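# Second Life for the Office Computer

*2018-12-13*

The town of Divham replaced the computers in its libraries and advice centres in August. In earlier years the old machines would have gone to a contractor for shredding. On this occasion they were taken by road to Grerkovville, where the Mollah Trust maintains a workshop for the repair and reissue of office equipment. A total of 1,050 desktop computers made the journey, together with their keyboards and power leads.

The Trust was established to place working computers with households and small charities that could not otherwise obtain them. Its arrangements with Divham are set out in a written agreement, under which the council pays for transport and the Trust bears the cost of parts and labour. Machines that cannot be repaired are stripped, and the metal is sold. The proceeds go towards new power supplies, the item most often found wanting in equipment of this age.

Each computer is entered in a register on arrival and given a number, which it keeps until it leaves the building. The storage drive is removed at once and held in a locked room. Councils are rightly cautious on this point. A library terminal may hold little of interest, but a machine from an advice centre may have been used to write letters about debt, housing or illness, and the Trust treats all drives alike. They are wiped twice and a certificate is issued to the former owner. Drives that fail during wiping are drilled.

The case is then opened and cleaned, and the memory is tested overnight. Fans are replaced where the bearings have worn. The processor is rarely at fault. A desktop bought for ordinary office work spends much of its life waiting for the next key to be pressed, and the main board will often outlast the software for which it was purchased by many years.
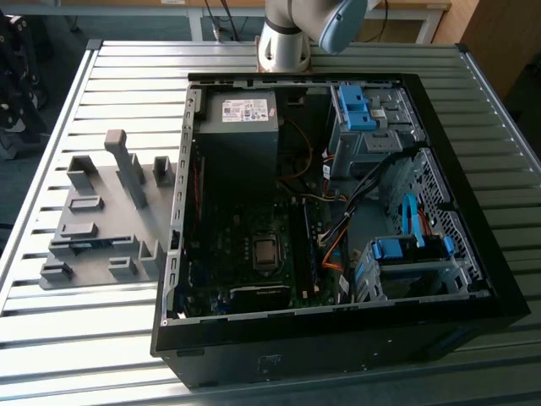
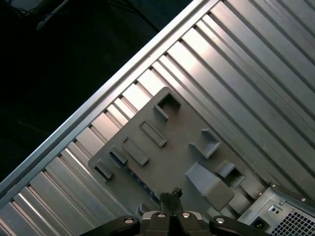
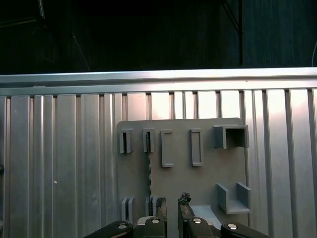 An open computer case, and the grooved metal of the worktable.

Repair is the only part of the process that the public readily understands, Győző Sipos remarked at the Trust's autumn meeting, and it is the easy part; a family given a computer without an internet connection, or without anyone to ring when the printer stops, has been given a heavy box. He asked that the Trust report in future on how many of its machines remained in use after a year, as well as on how many had been sent out.

The Trust has accepted the request. A follow-up letter will be sent to every household, with a reply form and a telephone number, and the replies will be published with the annual accounts. A help line is already open on 2 afternoons a week. Most calls concern passwords. A smaller number come from parents whose children have been set homework that requires a program the machine does not have, and in these cases the Trust writes to the school.

There are limits to what can be done with older equipment. The Trust does not issue any machine with less than 8 gigabytes of memory, a rule that obliges it to combine parts from several computers and reduces the number available. It has also ceased to accept laptops, whose batteries are costly to replace and difficult to store safely. Monitors are accepted only by prior arrangement.

The Hakwood housing association, which lets family homes on the eastern side of Grerkovville, received 14 computers for its community rooms in the first issue from the Divham consignment. Tenants may use them without charge during opening hours. The association had asked for more, and its name remains on the waiting list alongside those of a night school and a rural bus service.

The council in Divham has since been asked by its own residents why the machines were sent elsewhere. Its reply noted that the town has no comparable workshop, and that a share of the repaired computers may be returned under the agreement if suitable premises for their distribution can be found. A former chapel near the main library has been inspected for the purpose. The roof requires attention, and a decision on the lease is awaited.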